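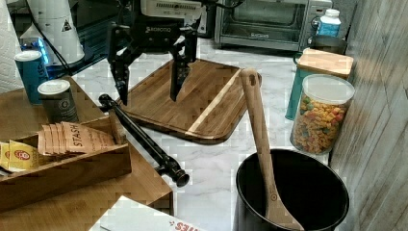

A striped wooden cutting board on a marble countertop, with a wooden spatula resting in a black pot. Dry goods are stored within reach.

The counter as a work surface
2018-05-17

Kitchen planning tends to start with cabinets and end with the counter, and the order shows. In the small apartments of the Bronau development, the stretch of counter between sink and wall is 90 inches long. A toaster oven, a few canisters and one large board can use up most of that before any cooking begins.

The usual remedy is zoning. Appliances go along the back edge with the door facing out. Jars and canisters stand at one end, in a single group. The board goes flat in front, and the pot sits beside it so that chopped food travels a short distance.

Boards made of joined strips need more care than their weight suggests. Wood moves across the grain as humidity changes, and a board wetted on one face only will cup. Wash both faces, dry with a towel, and stand the board on edge overnight. Oil it with food-grade mineral oil every 3 months, more often from November on if the heating runs all day. Erkitz, a workshop that makes strip boards, leaves new ones under oil for 14 hours before wiping off the excess.

Wooden spatulas follow the same rules. A hole near the top of the handle allows hanging, and hanging dries the wood faster than a crock does. Sand a fuzzy blade with fine paper and oil it again.

For storage, clear glass shows the level at a glance but lets in light. Cereal is eaten quickly enough for this not to matter. Tea and ground spices do better in opaque canisters - the Grorna range comes in 2 heights, and the shorter one fits under most wall cabinets.

Marble is the difficult part. Lemon juice and vinegar etch it in minutes, sealed or not, so acidic food should be cut on the board and spills wiped at once.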